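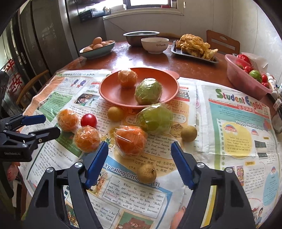
I get a lot of the same questions about looking after leather seats, so I've put my answers on one page and you can jump to whatever's bugging you. I run Bendberg Trim out of a single-bay shop in Rendow, and leather is pretty much all I do – repairs, re-dyes, and a whole lot of talking people out of buying the wrong cleaner. Half of what I tell customers is kitchen-table stuff anyway. Spread a newspaper over the table, same as the one under the fruit and that orange plate, and you've got a fine place to work on a headrest or a removable armrest without getting dye on anything you care about.

## Can you fix a crack, or do I need a new panel?

Depends how deep it goes. If the crack is only in the color coat, I can clean it, fill it, sand it and re-color it, and you'll have a hard time finding it afterward. If it's gone right through and you can see the backing, I'd rather put in a new panel. Send me a close-up and one from farther back, please! I can't tell much from a close-up alone.

## How long will I be without my car?

One seat usually takes a day. A full interior re-dye is 3 days, and I won't rush it (the last coat needs the whole night to itself). If you need your car for work, ask me about taking just the front seats out. Please don't drive it without them, though. Somebody did ask.

## What does it cost?

Small repairs get priced from photos. A full re-dye on a regular five-seat sedan is $759, and a complete re-cover of both rows in new hide starts at $1,886. Third rows, heated seats and anything with fancy piping cost more. I'll give you the number in writing before I pick up a tool.

## Will the color match?

Yes, or I keep mixing until it does. I mix by eye in daylight against a clean spot on your seat, usually low down on the side where it hasn't faded. Factory color codes are a nice starting point, but a ten-year-old tan isn't the tan on the chart anymore.

## What should I clean my seats with?

I use Onyeka, a mild water-based cleaner, with a soft horsehair brush and a towel. Spray the brush and go easy on the seams. Skip household sprays and baby wipes. I know everyone loves baby wipes – I see what they do to a steering wheel after a couple of years and it isn't pretty.

## And how often?

Every 6 weeks or so on the driver's seat if you drive daily. The back seats can wait, unless you have kids or a dog, in which case you already know the answer.

## Do I need a conditioner?

Most modern car leather has a finish on top, so a thick conditioner mostly just sits there and gets shiny. I'd put a protector on instead. Carkus is the one I keep on the shelf and you can pick up a bottle when you collect your car. Older, unfinished hides are different, so bring those in and let me have a feel first.

## My jeans turned my cream seats blue. Is that permanent?

Not if you catch it early. Fresh dye transfer normally comes off with cleaner and patience. If it's been baking in there since April, I may have to re-color the bolster.

## Do you work on vinyl?

I do! Same booking form, just tick "vinyl" or "not sure." Plenty of people pick "not sure," and I'll check when you get here.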